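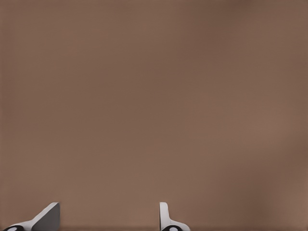 Half of these names are the same brown with a different hat on, went the first comment after the upload, and why is there no hex column. Fair. The hex question gets its own section further down. The browns really are like that.

Wavari

House paint color names, typed up from old color cards. One table, one notes file, this readme. Last touched July 13, 2023.

What it is

618 rows. One row = one color name as printed on one card. Interior and exterior house paint, some porch and floor enamel, a bit of trim. No car paint, no artist's paint, no nail polish (people ask).

Names only, plus whatever the card said next to the name. No chips, no scans, no color values. It's a language thing. I wanted to know how paint makers talk about beige when they have to sell eleven kinds of it, and there was no list I could just download and sort. So, list.

Where the cards came from

Most of it is two piles. The Hulme pile is fold-out cards from a hardware store that was closing, handed over in a shoebox, in decent shape, a few with rust from paper clips. The Lendina pile is bigger and messier, loose strips and a couple of fan decks with the screw missing, so the order is gone. A handful of odds and ends from flea markets are tagged "misc".

Fomham is the name of the paint line on most of the Hulme cards. It is NOT a place. First version of this readme had it under locations, sorry, fixed.

Files

wavari.csv is the table. UTF-8, commas, quotes around anything that has a comma in it. Header row is there.

notes.txt is my running notes while typing. Unedited. Has swearing in one spot.

readme is what you're reading.

Columns

id: just a number. Don't read anything into the order, I typed whatever card was on top.

name: the color name exactly as printed. Exactly means exactly. If the card says "Sand Stone" as two words it's two words here, if another card says "Sandstone" that is a separate row with its own spelling. Capitals kept. Hyphens kept. Misprints kept and flagged.

name_clean: lowercase, punctuation stripped, extra spaces gone. Use this one for matching and counting.

family: what section of the card it was under. Reds, Yellows, Neutrals, etc. Printed family only. If the card had no sections it's blank. I did not guess.

my_family: here I did guess. See warnings.

finish: flat, eggshell, satin, semi-gloss, gloss, enamel, blank. "Eggshell" is also a color name on three cards, which is a pain. The finish column is always finish.

number: printed code if there was one. Stored as text becuase some start with a zero and spreadsheets will eat it. Import as text!

pile: hulme, lendina, misc.

card: which card inside the pile. My own label, pencilled on the back of each card.

misprint: y or blank.

unsure: y or blank. Means I had trouble reading it.

How it was typed

By hand, one person, evenings. Tried text recognition on a few cards first and it was worse than useless, tiny italic type over tinted paper, it gave me "Cream of Wheel". Everything after that by eye.

Checked once all the way through, reading the cards back against the table. Then a second check on 200 rows picked at random. That second pass found 10 mistakes. All fixed. Mostly dropped letters and one whole line I'd skipped. Which means there are likely more in the rows that only got one check, do the math yourself and be careful if you need every letter right.

Another 5 rows are flagged unsure and will probably stay that way. Water damage on two of them, the rest is a crease running straight through the name. I put my best reading in and did not put brackets or question marks in the name field, as that breaks sorting. Look at the flag.

Why no hex column

Asked a lot. Short version: old ink on old paper isn't the color of the paint, and it wasn't even the color of the paint when it was new. The cards have yellowed by different amounts. Lendina strips lived in a garage. Two strips from the same print run, same name, same code, sitting next to each other in daylight, don't match. I could point something at them and write down six characters and it would look very exact and be wrong.

Also the light where I work is bad.

If you own the same cards in better shape and have a proper meter, and you want to add values, great, make it a separate file keyed on id. Won't merge it into the main table but will link to it.

Stuff I noticed

Not analysis, just things that jump out when you type this much of it.

Food. So much food. Mostly breakfast and dessert. Toast, biscuit, butter, custard, oatmeal, honey, cocoa. Almost no dinner. No gravy anywhere, which suprised me given the number of browns.

Browns and tans are where the names work hardest. A red just gets to be Barn Red and go home. A tan has to be a beach, a saddle, a type of bread, somebody's riding gloves. The same three or four words get passed around with a new adjective each time. Warm, soft, pale, antique. "Antique" is doing a lot.

Greens are all places you'd want to walk. Blues are all weather or boats.

The Fomham cards like single words. Lendina strips are mostly two. The misc ones have a few with three or four and those read like book titles.

Whites: more than you'd think. Plain "White" shows up on nearly every card, and so does at least one white that sounds like it thinks it's better than plain white.

Repeats across cards are common and are NOT duplicates. Same name on two cards = two rows. If you want unique names, dedupe on name_clean yourself, but know that the same name was sometimes under a different family on a later card. One gray got moved to blues. Leaving that stuff visible was kind of the point.

Warnings

Don't treat this as a sample of anything. It's what was in a shoebox and a garage. One paint line is way over-represented. No idea what's missing.

Dates: most cards have none. I left out a year column on purpose after trying to work it out from phone numbers and prices and getting nowhere. Please don't put years on these and cite me.

my_family is one person's opinion, done late, and I changed my mind partway about where putty goes. Early rows say neutral, later rows say brown. Haven't gone back. If that column matters to you, redo it from the names, or use family and live with the blanks.

A few names are dated in a way that isn't nice. Not many. Kept as printed because it's a record of what was printed. They're listed in notes.txt by id if you want to drop them before showing the table to a class or putting it on a wall.

Trademarks: some names are probably still somebody's. I'm not claiming any of them. Using a name off this list for your own paint is your problem.

Good uses

Word counts. Naming games. Checking what a word meant on a paint card when you've got one side of an argument about ecru. Teaching people to clean a messy text column, it's good for that, small enough to eyeball and dirty enough to be annoying.

Bad uses

Matching old paint. Really, no. Take a flake off the wall to a store. The card name will not get you there, the line is long gone and whatever another maker calls the same thing now is a different color.

Also not for dating a house.

Corrections

Send the id, what it says, what it should say, and which card you're looking at. If you've got a different printing with a different spelling that isn't a correction, it's a new row, and I'd like it, send that too.

Please don't send a whole edited csv with no note. Got one of those. Spent an evening finding out that the only change was that a spreadsheet had turned the codes into dates.

To do

Fix putty.

Sort out the misc card labels, two cards ended up with the same pencil mark.

Second check on the rest of the Lendina rows. Aiming for August, don't hold me to it.

There is another envelope of porch enamel strips I haven't opened. Those would go in as a new pile and not get mixed in with the existing ones.

Maybe split the two-word names into modifier and noun. Tried it on paper. Fell apart at "Off White".

License

Table and notes are free for anything, no need to ask. A mention of Wavari is nice. If you make something with it send a link, I like seeing them.

Changes

Latest: comma quoting fixed, Fomham moved out of locations, the skipped line added, leading zeros back in the number column.

Before that: first upload. Don't use it, the zeros are gone.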